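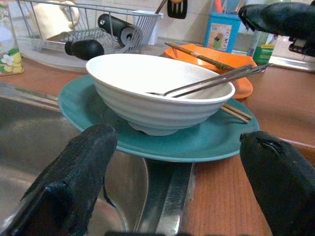
Pacita Mercado
Research Fellow in Household Studies, Prasska

4.2 Stacking at the sink

Of all the habits we met in the Preltdale kitchens, the little stack at the edge of the sink was the one we grew fondest of, and it is the one our readers tend to recognize in their own homes. Figure 3 gives a fairly typical case: a white ribbed bowl on a wider teal plate, with metal tongs laid across the bowl and a pair of chopsticks close by, one end over an orange plate behind.

We had expected, from the earlier interviews in Cabanatuan, that people would sort by material before washing. In the 151 households that kept a diary for us through June, only 20 did so with any regularity. Most built upward from the widest plate, and let the long utensils rest wherever they would balance (several diarists called this "parking," a word we have happily borrowed). The stack often sat partly over the basin and partly over the counter, and we coded these as edge stacks, following the Rumis scheme.

Edge stacks made up 419 of the entries, and roughly 9 percent of those included serving tools such as tongs, a group we return to in Section 4.3.

Figure 3. An edge stack with bowl, plates, tongs and chopsticks.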